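Equipment plan for the refurbishing line: what we are buying and what we are putting off

Oct 1, 2025

Most of you will have seen the short version of this on the noticeboard at Darnwood. The longer version follows, with the figures people asked for.

The second robot arm is approved. It will go to the desktop bench at Utside, where the job is to get hard drives out of old towers before the cases go on to be stripped or refitted. Iker Vidal put the request in back in May and it has been through two rounds of changes. The first version asked for two arms and a conveyor. The conveyor is gone. Parvathi Kaimal worked out that the towers spend far longer waiting for a free bench than they do moving between benches, and a conveyor does nothing for that.

What held things up after that was the small stuff. The arm itself was a known price from the start, but the first quote left out spare fingers, the mounting plate and the longer cable set. Spare finger brackets come to £611 for a full set and we are ordering two sets. Hex screws, pads and the other bits that wear or go missing have been given their own line of £51 a month, which used to be hidden under general workshop costs and was overspent most months. The safety mat and its controller are £1314, fitted.

Training is in the budget too, which it was not last time. Chie Oshima will run five half-day sessions for bench staff, starting with those already on the Utside rota. If you want a place and are not on that rota, tell her before the list is drawn up. Sessions count as paid hours.

Two things have been put off until the next budget. One is the automatic screwdriver station. We had a demonstration of one from Peñalver and it worked well on the cases they brought with them, but we take in whatever people send us, and many of our towers have clips or plastic caddies where theirs had screws. Hui-mei Tse is keeping a list of case types as they come in so that we can give suppliers a proper spread to quote against. The other is the second camera for the label-reading table at Jombridge. The present one is slow but it does the job.

There is still a question over bench power at Utside. The electrician wants a separate supply for the new arm, and that cost is not in the figures above – it comes out of the building budget, and Tươi Mai is waiting for a second quote. We will not fix a delivery date until she has it.

Old fingers and brackets from the first arm should go in the marked tray by the stores hatch, even if they look past saving.
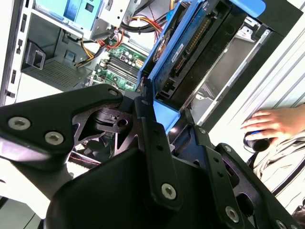

Questions about the budget lines go to Parvathi, and anything about the bench layout goes to Iker. The full spreadsheet is in the shared folder under Equipment.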